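Search this site Search
Reading time: 2 min

Marking out the board: our bit of the Illstead sorting project

I took over the grid from Phúc Tô in October, when it was still pencil lines that vanished if you leaned on them! Margaux Ferrand said tape, so tape it was. Blue, because we had plenty of it and it shows up nicely on brown. 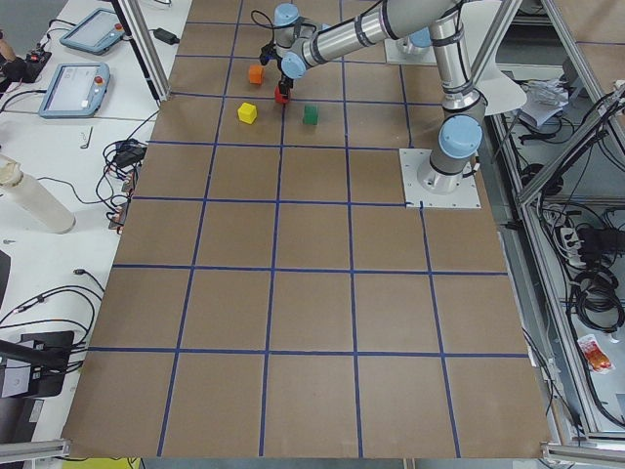
Issue 7

We went for five columns, and the small coloured cubes go in the far rows to begin with (red, orange, yellow and green, easy to tell apart even when you're tired). Laying the long strips took me and Hạnh Nông nearly 31 minutes, most of it spent arguing over whether the ruler was straight. It was. I wasn't.

My main grumble is the edges. Tape torn by hand goes ragged, and little curls lift up where two bits cross.
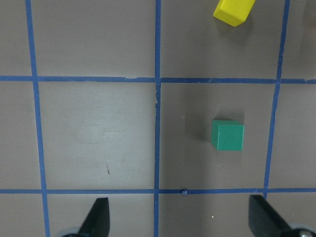

Next time I'd cut every piece with a proper blade and press it down with a card, which Jean Ritchie suggested on day one and I ignored. I'd also like to label the squares, as "the one next to the other one" got old very quickly. Thảo Huỳnh is drawing up the letters now and wants them stuck on before we swap any cubes round.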